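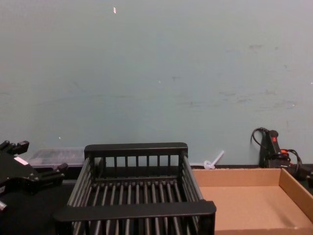
Rack in the center, open cardboard tray to the right of it.

Dish rack on a cloth-covered table: how to protect the cloth, and does the cardboard tray work for small items?

Home > Storage and Organizing > Racks and Drainers

Posted by Lyle Sorensen, 2022-04-15

I have a black dish rack set up on a long table against a painted wall. The table is not next to a sink. Plates are washed in another room, dried by hand, and carried over, so the rack is mostly for storage, with whatever moisture the towel leaves behind. Plate diameter is 215 mm. The rack is the mid-size one from Killey, bought in January without a drip tray.

The table has a black cloth over it. I would like to keep the cloth, as the surface under it marks easily.
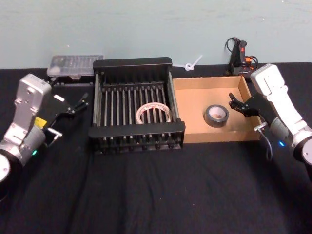
Dish rack on the black cloth. Clear storage case at back left.

The feet on the rack are short, so there is not much air under the bottom rods. There is also a translucent case with a lid behind it, near the wall, which holds small parts and is opened a few times a day. I do not want to move the rack every time I need the case.

Next to the rack I keep an open cardboard tray. The plan is for this to take the things that will not stand in the slots: lids, spoons, measuring cups. It is plain brown corrugated board and has no liner.

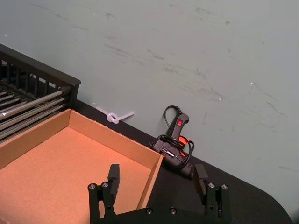

Inside of the cardboard box, nothing in it yet. Glue gun on the right.

What I need to know:

Should anything go between the rack feet and the cloth?
Is corrugated board acceptable for towel-dried utensils, or should it be replaced?
How far should the rack sit from the wall?

The glue gun lives on the same table with its cable and is used for unrelated repairs. I can move it if there is a reason to.

Posted by Sadowski_R

Taking these in order.

Feet. Yes, put something under them. Small feet carry the whole load of a full rack on a small area, and on cloth they leave dents and pull wrinkles when the rack is pushed sideways. A rigid plastic sheet or a shallow tray under the rack spreads the load and catches drips. Let it extend 10 mm past the rack on all sides. Smooth the cloth before you set it down, or the sheet will rock on the folds. Felt pads are not suitable here. They hold water and stay damp against the cloth.

Cardboard. Fine for dry items, poor for damp ones. Corrugated board takes up water at the cut edges first, then the layers separate. If you want to keep the box, line the floor and turn the liner up the walls by 50 mm, or to the rim if the walls are lower than that. Baking parchment lasts a few weeks. A cut-down plastic storage lid lasts longer. Do not seal the outside of the box with tape all over, as moisture that gets in then has no way out.

Wall. Leave 50 mm between the back rail and the paint. With 215 mm plates, load the rack and check that no rim passes the back rail. If one does, measure the gap from the plate and not from the rack. Scuffs on painted walls behind racks mostly come from rims.

Glue gun. Move it away from the cardboard. The nozzle stays hot for a good while after it is unplugged, and the cable can catch on the tray when you lift it. A hook on the side of the table is enough.

Posted by tmk_fleltville

just get a plastic cutlery bin, they cost nothing. I had the Dundside one and it hangs off the end of the rack so you don't need a box at all. not sure it fits yours. the hooks are made for thin wire and won't go over a wide rail

Posted by Lyle Sorensen

Thanks. I checked the hanging bin and the rails on mine are too wide for the hooks, so the box stays for now with a liner. 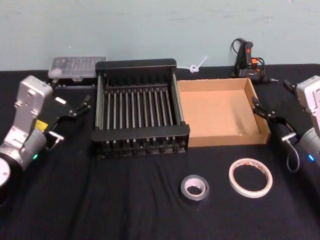

Rack at the center of the table, seen from the front. Cardboard tray alongside.

One more point. The slots are narrow for bowls. Is it normal to skip rods?

Posted by Sadowski_R

Yes. Plates go one per slot. For bowls, use every second or third slot, all facing the same way, and start at the end farthest from the tray so that you are not reaching over them to get at the utensils. Deep bowls are better upside down on top of the rods. If they wobble there, the rod spacing is wrong for them and they should be stored somewhere else.

Leave the 2 slots nearest the storage case empty if your hand has to pass over that corner to open the lid.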